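Monday, August 30, 2021

Household Chores Study, report to Olszewski for the summer period
From: Kirsten Bach

Hi all,

I promised you a shorter one this time and I'm going to try! You asked me last winter whether a machine can clean a bathroom yet, and you were kind enough to give us money to find out. So, the answer as of this week is no, with a couple of bits of yes in it that I'm pretty excited about.

Let me start with the yes. The Cornero arm can now wipe a flat, open stretch of tile and do a decent job of it. We gave it 200 wiping runs over the summer on the test floor at Pronanitz and counted a run as good if a person looking at the tile afterward didn't want to do it over. It got 123 good ones. I know that doesn't sound like much to brag about, but in our first report we didn't have a single run I would have called good, and most of the failures now are the same failure (it loses the cloth when the cloth bunches up, and then it happily goes on wiping with nothing). We think we can fix that one with a better sense of touch in the fingertips, and Plilullow is sending us a new set to try.

Now the no. Anything close to the toilet is still out of reach for us, and I mean that pretty much word for word. The arm wants room for its elbow. A person just folds up, gets a hand down to the floor and leans on the other one, and a wheeled base that needs a clear path in front of it can't do anything like it. Shiny tile is the other headache. Every ceiling light shows up again on the floor as a bright spot, and our dirt finder loves those spots. It'll go after a reflection three or four times and leave a real smear sitting right next to it.

So a big part of this period went into watching people do the job by hand and writing down what they do. We now have 236 notes on hand cleaning, everything from how they hold a cloth to when they stop and check. I thought it would be dull and I've been wrong about that for weeks. People change their grip all the time without noticing. They use the free hand for balance, or to feel for grit, or for no reason I can work out. They switch tools without any fuss, and every switch is a whole project for us.

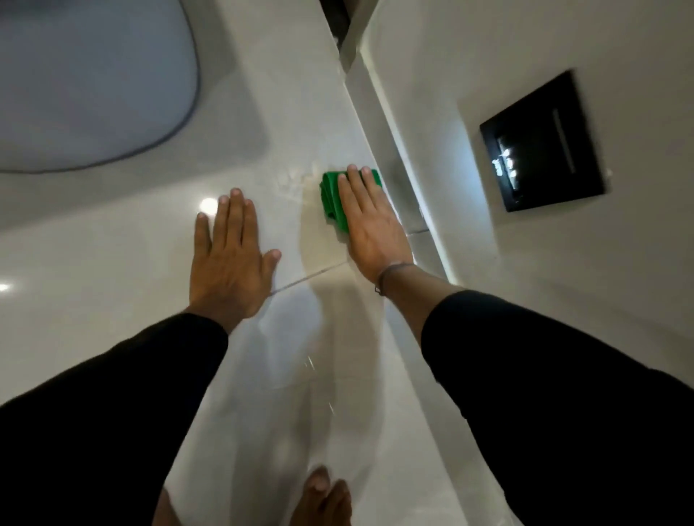 Same bathroom, same black sleeves, cloth in the first one and sponge in the second:
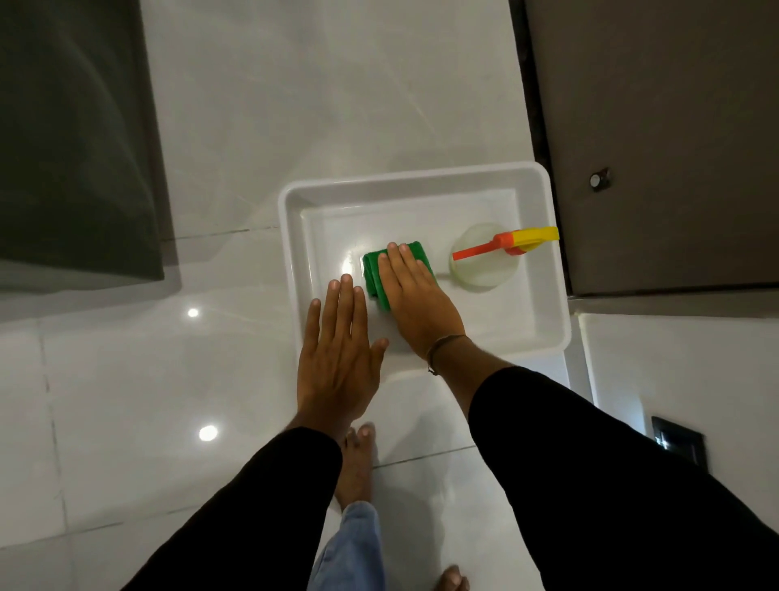
Czesław Borkowska read a draft of this and thinks I'm being too hard on the machine. His view is that we're asking it to copy a person, when a small flat robot that never has to bend down could do most of a bathroom floor already, and the awkward bit by the toilet could be left to whoever lives there. He'd also like it on record that wiping is the easy half, and that picking up a spray bottle, aiming it and squeezing the right amount is where he expects us to be stuck next year.

I agree with him on the spray bottle. We tried it for 11 days in a row and I don't want to talk about the ceiling. The trigger takes more force than our gripper likes to give, and once it does give it, it gives all of it. I'm less sure about the flat robot. It's a fair idea and it would be cheaper, but the people we talked to didn't ask for help with the open floor, they asked for help with the parts that hurt their knees. If we leave those to them, I don't know what we've saved anybody.

On money, we're fine. The touch sensors cost less than planned and the floor cost more (the first batch of tile was matte and we had to have it redone glossy), and between them it comes out close to even. I'd like to move what's left in the travel line over to cloths, sponges and other stuff that wears out, if that's okay with you. We go through an awful lot of cloths.

Plans from here to December: get the fingertips on, run the wiping test again on the same tile so the numbers can be compared, and teach the dirt finder to ignore lamps. Czesław wants a few weeks with a low flat base as well and I've said yes, as long as it doesn't slow down the fingertip work. I'd also like to have one go at the corner where the floor meets the wall, even if it's a bad one, so we know what we're up against.

Could you let me know about the travel line before we place the next order? And if any of you want to come by Pronanitz and see it run, please do, just wear shoes with some grip.

Kirsten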